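Trucos de taller: programar un brazo robótico para recoger objetos de una mesa

Actualizado el 21 de agosto de 2024

Estos consejos salen de la libreta del taller y están pensados para quien ya tiene el brazo atornillado, la pinza conectada y una cámara fija mirando la mesa. Casi todos tratan del software, que es donde se pierden las tardes. Los nombres de los menús son los de Prisum, el planificador que usamos, pero en otros programas hay opciones parecidas.

Antes de encender

Guarde una copia de la configuración cada vez que cambie algo en la mesa. Basta una carpeta con la fecha y una línea de texto: «bajado el límite de velocidad», «cambiada la pinza». En Prisum la copia incluye los límites de las articulaciones pero no la calibración de la cámara, que se exporta aparte.

Compruebe que el peso y el centro de masas de la pinza están bien puestos. Si se cambia el soporte o se añade un adaptador, hay que volver a introducirlos. Un valor equivocado se nota en que el brazo cae un poco al soltar los frenos, o en paradas de seguridad sin motivo aparente a mitad de un giro.

Los cables también ocupan sitio. El modelo de colisiones que trae el fabricante suele llevar los eslabones limpios, sin mazos ni bridas. Añada un cilindro algo más grueso alrededor del tramo por donde bajan los cables y limite el giro de la muñeca para que no se enrollen.

Calibrar la cámara

Imprima el patrón en papel mate y péguelo sobre algo rígido. El papel suelto se comba y el error pasa entero a la calibración. Tome las muestras con el brazo parado: espere a que deje de vibrar y dispare después. Con 100 muestras repartidas por toda la mesa tenemos de sobra, y es mejor que algunas estén en las esquinas, aunque cueste más llegar.

Repita la prueba del punto al acabar: marque una cruz en la mesa, pida al programa que lleve la punta de la pinza a 5 mm por encima y mire desde dos lados. Si se desvía siempre hacia el mismo lado, suele ser el desplazamiento de la herramienta. Si el desvío cambia según la zona, toca repetir la calibración.

Mesas brillantes

Un tablero pulido devuelve la luz de las lámparas y el detector toma el reflejo por un objeto. Tres arreglos, del más barato al más pesado: mover la lámpara, bajar la exposición y fijarla a mano, o grabar el fondo vacío y restarlo. El tercero deja de valer en cuanto cambia la luz de la ventana. Las vetas del mármol, si son suaves, dan menos guerra que los brillos.

Con cámara de profundidad, el reflejo aparece como un agujero. En Bandix, la herramienta de percepción, se puede rellenar con el plano de la mesa. Active esa opción solo por debajo de la altura del objeto más bajo, o los objetos planos desaparecerán – un bolígrafo es el primero en irse.

Planificar el movimiento

Divida cada recogida en tramos: acercarse, bajar, cerrar, subir. Los tramos largos pueden ir con el planificador libre. La bajada, en línea recta y despacio. Nosotros dejamos la altura de espera en 200 mm sobre el tablero y no la tocamos salvo que haya algo alto cerca.

No deje que el planificador elija cualquier postura del codo. Si se fija una postura de partida y se penalizan las soluciones lejanas, el brazo deja de dar esas vueltas enormes para moverse un palmo. Si un plan falla, apunte la semilla. El nuestro de la 621 sigue guardado como prueba de regresión y lo pasamos con cada versión nueva.

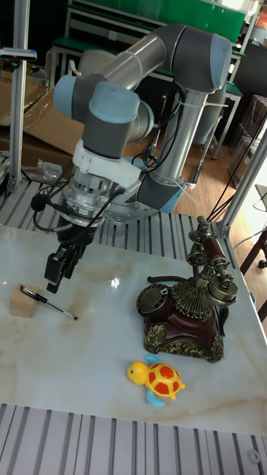 OBJETOS DIFÍCILES

Para ensayar conviene mezclar formas que no se parezcan. Un cubo pequeño de madera, un bolígrafo negro, un teléfono de estilo antiguo y una tortuga de juguete obligan a ajustar cosas distintas.

Bolígrafo. Oriente la pinza de través, con los dedos a ambos lados del cuerpo. Si está apoyado contra otra pieza, como el cubo, el segmentador tiende a juntar los dos en una sola mancha; separe por color antes que por altura.

Teléfono. Los adornos metálicos y el disco llenan la nube de puntos de ruido. Para esquivarlo, sustitúyalo por una caja con margen. El cable fino no suele salir en la nube: dibuje a mano una zona prohibida por donde pasa.

Tortuga. El caparazón es abombado y los agarres altos resbalan. Pida a Gyamfi, el generador de agarres, candidatos por debajo de la parte más ancha y descarte los que toquen las aletas.

Registro de pruebas

Guarde la imagen de la cámara junto al plan y al estado de la pinza, con la misma marca de tiempo. Keven, el visor de registros, abre los tres a la vez si comparten carpeta. Borre los intentos buenos repetidos cuando falte disco y conserve los fallos hasta la siguiente calibración.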